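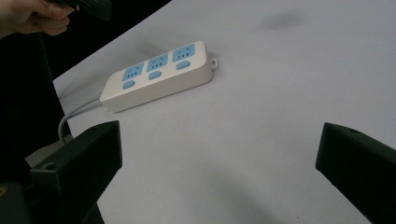
White three-outlet strip on the bench, individually switched, gray cord to the left.

Jun 28, 2023
Bench power, strip check and relabeling

Picked up where the May list stopped. The strip on the light bench is the one we want to keep for small loads, so it gets a proper entry and an ID before anything else is plugged into it. ID is 42. Label to go on the underside, where it will not rub off every time the top is wiped down.

Layout: three outlets in a row, light blue faces on a white housing, each with its own switch in the same blue directly below it. Outlet faces take the two-pin plug in the upper slots and the three-pin in the lower set. The upper slots are angled, so they look like the Chinese pattern. Anything with a US plug from the old bench stays on the wall circuit. No travel adapters on this strip, including the loose ones in the Biltberg drawer.

Numbering, for the log: outlet 1 is nearest the cord, outlet 3 nearest the end with the hanging loop. Chibuzor had been counting from the loop end in his notes. I have corrected the two lines in the load table where it mattered. Please count from the cord from now on.

Checks, done with the strip unplugged from the wall:

Earth continuity, plug pin to each outlet: good on all three.
Live and neutral, switch off: open on all three.
Live and neutral, switch on: closed on all three. Outlet 2 read high on the first press and settled on the second. Cycled it 6 times after that, no repeat.
Insulation, live and neutral tied, to earth: off the top of the range.
Cord: ran it through a dry cloth end to end, no nicks. Pulled gently at the strip entry, no movement.
Housing: no cracks or discoloration. Loop is sound.

The high reading on outlet 2 is probably a contact that has sat unused. I am leaving it in service with a note. If it reads high again at the next check the strip comes out, no second chance.

Load limit for the bench is set at 300 W total, well under what the strip should carry. It is our number and has to do with the shelf circuit behind the bench, which also feeds the Türkmen scale and the label printer. Planned allocation:

1: Fovier lamp supply
2: kept free until the next check
3: charger for the handheld meters

The soldering station does not go on this strip. It went back to the wall outlet by the door. Same for the heat gun, obviously.

Hanging. Hacer Çetinkaya wants the strip off the work surface and up on the rear rail, which would free the bench for layout work. The loop at the end will take a small screw hook, but one loop means the strip hangs vertically and swings when a plug is pulled. Tried it on the test board with a hook and it turned every time. Options are a second support at the cord end or a shallow tray on the rail. I prefer the tray. Hacer is going to look at what is left over from the Genergate shelf before we cut anything new.

Cord length is fine for either option. With the strip on the rail the cord should come off the left end and drop straight down behind the bench. It should not cross the surface.

Open items:

Print and fit label 42.
Recheck outlet 2 in 8 weeks, same meter, same leads.
Chibuzor Adeleke to add the strip to the load table and strike the old entry.
Tray or second hook, waiting on Hacer.
Clear the travel adapters out of the Biltberg drawer.

Strip left unplugged, all three switches off.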